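Search this site
Search for:
Type and hit enter

The second-hand paperback habit, and why March is the best month for it

Posted in March by Siwan Gwilliam

I have been meaning to write this one for ages and kept putting it off, mostly by reading. It's about second-hand books, and in particular the kind you didn't go in for. I'm forever being asked where I find them all (my sister asks where I put them all, a fair question with no good answer) so I thought I'd get it all down in one go.

Some background for new readers. I grew up in a house with one bookcase, and half of that was bound road atlases and a set of encyclopaedias that stopped at R. Everything else came from the library van. It parked at the bottom of the hill by the chapel and you could take 4 books per visit, and I would get through mine before it was back, and then read them again. I think that's where the greed comes from. Show me a box of paperbacks on a pavement and I'm eight years old and worrying about the van driving off.

So, March. People clear out in January but they don't get round to taking the bags anywhere until the weather turns, and then the shops need a few weeks to sort and price it all. By the middle of March the shelves are heaving! Last year I came home from one afternoon with two Barbara Pyms, a history of the herring trade, a seed catalogue from before the war and a Welsh grammar somebody had filled with furious pencil notes. The notes are better than the grammar. Whoever it was had a real quarrel with the chapter on mutations and by page 60 they were writing in capitals.

My usual round starts at Price, on the corner, a proper old shop where the stairs tilt and the poetry is in what must once have been a larder. They have 300 or so green crime paperbacks up the back wall in no order at all, and I love that. Alphabetical order is a wonderful thing in a library, but in a second-hand shop I'd much rather be made to look at every spine. I found my favourite Margery Allingham wedged between a guide to canal locks and something about goats.

Sorry, I've said 300 or so and I know full well it's 300, because they did a window sign about it at Christmas.

After Price I walk down to Tudness, where the stock is smaller and the coffee is a great deal better. I've tried to work out why I buy such different things there. At Price I go for stories. At Tudness I come out with books on how things are made: walls, cheese, hedges, bells. I had no interest in bell founding until I opened a fat blue hardback about it and read the whole of the first chapter standing up. Did you know a bell has five main notes in it, and they all have their own names? The lowest is called the hum. I have told everybody I know about the hum.

There's a lot to be said for sitting down with a pile before you commit. I used to be a grabber, straight to the till, home on the bus, and then half of them went back to the charity shop by summer. Now I give each one ten pages over a drink, and if I've looked up at the clock more than twice it goes back on the shelf.
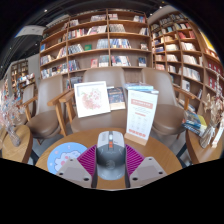

A round wooden café table, with the cloud coaster.

Ten pages is my number, but you'll have your own. A friend goes by the last paragraph, which makes me shudder, and she says it has never let her down.

Now for this month's haul, since that's what some of you come for. The best of it is a little novel called Lakatia, by a writer I'd never come across, with a plain cover and no blurb whatsoever. It's set in a made-up port town where the harbour clock has been wrong for years and everyone has quietly agreed to live by it, and then a new harbourmaster arrives and mends it. That's the plot! It's so good. The ferry timetable chapter had me laughing out loud on the 4 o'clock bus. I've looked for anything else by the same hand and drawn a complete blank, so if you know more, please write in.

Second is Grirora, which was sold to me as a travel book and is really a long sulk in the mountains by a man whose walking companion has gone home early. He describes soup beautifully. He can't describe a mountain to save his life, they're all "considerable", but when he gets indoors and somebody puts a bowl in front of him he turns into a poet. I made the barley one. It wants more salt than he says, and I'd put the leeks in later than he does or they go to string.

I also picked up a battered book of knots for my nephew, who is nine and has since tied the back gate shut in a way none of us can undo.

A few things I've learned, in no special order. Sniff old books before you buy, because damp spreads along a shelf. Pencil prices rub out with a soft white eraser, go gently, work outwards. Check that the last pages are there, especially in crime. If a book has an inscription, read it, and buy the book anyway even if it makes you a bit sad. I have one that says "To Dilys, who will hate this", and I think about Dilys a lot.

And do talk to whoever's behind the till. I mentioned the bells in passing and a month later there was a pamphlet put by for me on change ringing, with diagrams, and I've spent most of my evenings since trying to follow a single line through the numbers with a coloured pencil. I can't ring. I've never so much as touched a bell rope. I'm going to ask at the church, though, they practise at half past seven and I can hear them from the kitchen if the wind's right.

Next time I'll do the shelf-building post I promised, once I've found out why the left end is lower than the right.

Filed under: Books & Browsing, Out and About, Soup (again)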